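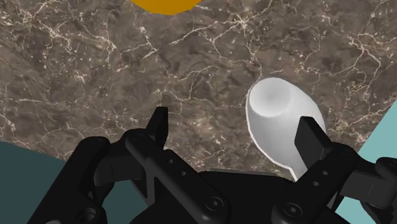

Playtesters wanted: Hellton co-op build

We're after 30 players for the next closed test of Hellton, our open-world co-op game. PC only for now. Console people, sorry, not this round.

What it is: one big map, up to four in a session, vehicles, weather, a lot of falling off things. The Peren district is new in this build and hardly anyone outside the office has driven round it yet. We need it broken.

When: October. Evening sessions, 7pm to 9.30pm UK time, four of them. You need to make at least three.

What you'll do
Play. Fill in a short form after each session. Send us your crash logs (the launcher does it for you, just don't click cancel). One voice chat with Kyriaki Pappas, our test lead, at the end. Twenty minutes, nothing scary.

What you need
18 or over
A PC that runs most recent games at medium. Doesn't have to be posh, we want a few old machines in the mix
Wired internet if you can
A headset with a mic that works
Happy to sign an NDA. No streaming, no clips, no screenshots to your mates

Don't need to be good at games. Last build's most useful bug report (no. 1518, the infinite bridge) came from someone who'd never finished the tutorial.

What you get
£200 for the full set of sessions, paid by bank transfer within a month. Three sessions only, we pay pro rata. Plus a key for the finished game and your name in the credits if you want it there.

Already tested with us on Balaskas? You can apply again but new people get first pick. We had 467 applications last time so please dont be upset if it's a no.

How to apply
Email Fotini Tzanetos at Horton with HELLTON TEST in the subject line. Tell us your PC spec, which evenings you can't do, and the last two games you played. Few lines is plenty. No CVs.

Groups of friends welcome but everyone has to apply seperately. Put each other's names in.

Replies go out within two weeks of applying.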